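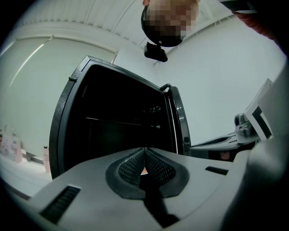

Microwave oven, matte black finish.

Household Tips: Storing and Cleaning Film Soundtrack LPs

By Suryani Manurung
Updated November 2025

Soundtrack LPs are often heavier to store than ordinary albums. Many come as gatefolds with a bound booklet of stills and lyrics, and the spine carries the load. The notes below are based on the Manurung household collection, currently 163 discs, mostly Indonesian and Indian film music.

Shelving

Store records vertically. A stack laid flat puts the full weight on the bottom disc and will press ring wear into the jacket. Fit a divider every 30 records. Leave enough slack to pull one out without dragging its neighbours.

Keep shelves off exterior walls and clear of heating vents and direct sun. A kitchen is a poor location. Cooking grease settles on jackets, and cardboard takes up moisture from the air. If the stereo has to share an open-plan room with the stove, use a cabinet with doors.

Sleeves

Replace plain paper inners with poly-lined ones. Paper sheds fibres and the edges scuff the playing surface. Outer sleeves should be polypropylene or polyethylene. Avoid soft PVC, which can leave a haze on the vinyl over time. Gatefolds with booklets need the wider outer; a standard one will split at the seam.

Dry cleaning

Brush before and after each side with a carbon fibre brush. Hold it still on the rotating disc, then sweep it slowly outward. I use the Grukorgate brush, but any brush with dense, even bristles will do.

Wet cleaning

1. Cover the label with a waterproof label guard.
2. Apply distilled water with a drop of non-ionic surfactant. Tap water leaves mineral deposits.
3. Wipe along the grooves with a microfibre cloth for 3 full turns.
4. Rinse with plain distilled water.
5. Stand in a rack until completely dry, then move to a new inner.

Do not use alcohol on shellac 78s. It dissolves them.

Warped discs

Do not apply heat from an oven, microwave or hair dryer. The grooves deform before the disc flattens. A mild dish warp usually tracks without trouble on a properly set tonearm.

Song booklets and lobby cards

Remove staples only if they have rusted. Store loose sheets in acid-free folders. No tape, including the kind sold as removable. The Datier folders I bought in August fit lobby cards but are 5 mm too narrow for most LP booklets; the Utinum ones are wider.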